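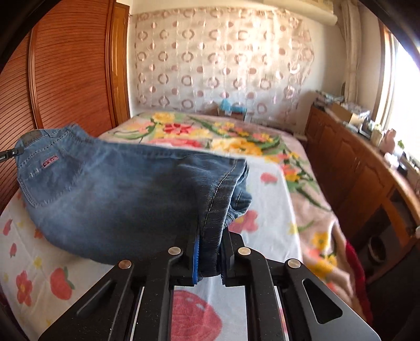
Week 4 is about grippers, and about why most of what you read on hobby forums concerning grip force should be treated with suspicion. A linkage gripper made on a shared workshop printer closes well on a block of foam. Cloth is another matter. Jeans gripped by the waistband and the hem sag in a broad curve between the two tools, and that curve is your problem for the rest of this session: the fabric pulls down and inward while each finger pair only pushes sideways.

Workshop > Course notes > Part 4: Grippers and soft loads

Notes | Parts list | Schedule | Links

4.1 Before you print anything

Weigh the garment. Florian Aubert's pair came to 609 grams, and his first linkage was drawn for 300. He blamed the pads. I blame the drawing.

4.2 Pads

Ridged pads help on denim. Whether they help on a thin shirt I doubt, and the forum post everyone cites tested one shirt, once. Try flat and ridged on the same cloth, same day, and write down both results — including the dull ones.

4.3 Pivots

Slop at the pins adds up along the arm. Push the closed fingertip sideways with your thumb. If it moves, tighten or re-drill before you touch the code. Katalin Szűcs ran 800 open-and-close cycles on her Ledesma build and reported "no wear." She did not measure the holes first, so we can't say.

4.4 Folding

Alina Ghiță wants her Radar project to fold laundry by August. I would settle for a hem held level for one minute. Two grippers moved by hand tell you where to hold a garment. They tell you very little about motors.

For Saturday: bring your pivot measurements and one garment with a thick hem. Read section 5 up to the torque table and skip the table, as two of its rows are wrong.

Contact: Sandrine Hamel, workshop desk | © Parketik shared workshop | Back to top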